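Koltilo opened its robot lab to visitors in October, and I went for the laundry. Their claim: a policy trained on 500 demonstrations, 243 of them recorded in other rooms, can tidy clothes in a place it hasn't seen. They call the method Quartey.

The talk ran long and the error bars were missing from two slides. I asked what counted as a success. Any cloth that ends up inside the basket, they said, however it lands. Fine, but then "tidy" is a generous word.
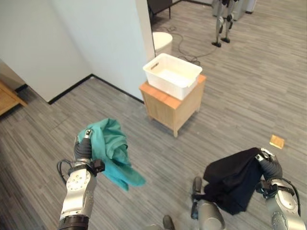
*Teal cloth in the left gripper, black garment in the right, basket on the cabinet.*

Holding two items at once is harder than holding one, and I'll give them that. What I wanted was the failure count — dropped socks, missed grabs, human resets — and the handout had none. The comparison with Arkia, an older method, used only 5 trials per garment.

A paper is promised. I'd like to see it tried on a basket placed somewhere awkward, with the resets written down.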